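Konrad Tanner has been repairing wooden furniture in Uvutport since he was twenty-six, and for the last eleven years he has done it under his own name, in a former net loft two streets up from the harbor. Before that he worked for Lindemann, the furniture maker, until the plant closed and its 95 employees had to find something else.

He did not plan to go into business. "I had a garage and I had a neighbor with a broken leaf table," Tanner says. "I fixed the table. Then her sister called. After the fourth or fifth one I asked my wife if we could park on the street."

Most of what comes through the door now is tables. Chairs used to make up half of the work, but people have stopped paying to have chairs repaired, he says, when a set of four costs less than his labor on one. Tables are different. They are expensive to replace and families get attached to them.

The most common job is a top that has been damaged by heat or water. A customer puts a hot dish on it, or a plant pot leaks for a winter, and a white ring or a black stain shows up. The white rings are usually in the finish and can be dealt with in an afternoon. The black ones are in the wood.

"With a black mark I tell them the price first and then I tell them it may not come out," he says. "Some of them take the table home again. That's fine. It still holds plates."

He charges $794 for a full refinish on a six-seat dining table, a figure he arrived at five years ago and has raised only once. Pickup and delivery are extra. The job covers stripping, sanding, color if the customer wants it, and several coats of finish with drying time between them. In January, when the loft is hard to heat, the drying alone can add a week.

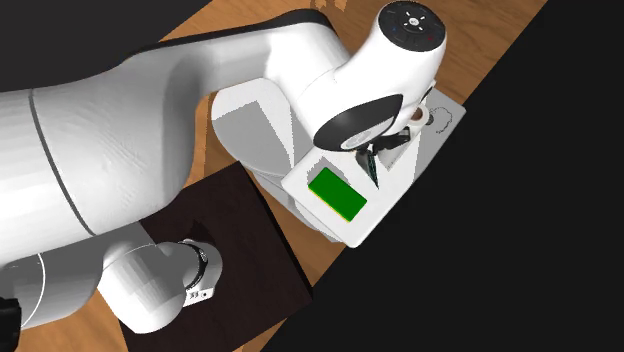
Color is the part customers argue over. Tanner keeps a drawer of sample boards, each with the species and the mix written on the back in pencil, and he asks people to take two or three home and look at them in their own kitchen at night. Most come in asking for gray or something close to black. A fair number end up with a warm honey brown with the grain showing, the kind of top in the picture, and he says he has never had one of those come back. The dark ones come back. "Dust," he says. "They call me after a month and say it's always dusty. It was dusty before, too. They couldn't see it."

He buys his oil from Relis and has done so since the garage days. He tried a cheaper one for a season and went back. For stripping he uses a scraper wherever he can, and chemicals only on carved legs and edges where a blade won't reach. A new scraper lasts him longer than people expect – he sharpens it several times a day and gets most of a year out of it.

The work is not as quiet as visitors imagine. The extractor fan runs from eight in the morning, and Tanner wears ear protection with a radio in it. He shares the building with Gudrun Kröger, an upholsterer who rents the floor below and sends him frames that need regluing. He sends her seats. They settle up at the end of each month, on paper.

Since last fall he has also had an apprentice, Lenni Turunen, who is nineteen and came to him after a year at a cabinet shop. Turunen does the sanding and has started on veneer repairs. Tanner says the hardest thing to teach is when to stop.

"He wants it perfect, and he has good hands, so he keeps going," Tanner says. "Veneer is thin. You sand for perfect and you're through it, and now you have a different job."

Turunen, who was cutting a patch at the next bench during the interview, said he had gone through it twice. "Three times," Tanner said.

Tanner turns down painted pieces from before the 1970s unless the owner has had the paint tested for lead. He also turns down anything the owner plans to sell, after a dispute over a sideboard that took most of a summer to sort out. He would not say who the customer was. He did say the sideboard was ugly.

He is 58 and has no date in mind for retiring. The lease on the loft is up in two years, and the landlord has talked about apartments. If that happens, he says, he and Kröger will look for a place together outside town, on the ground floor this time. The loft has no elevator. Every table he has repaired there went up 22 steps and came down them again.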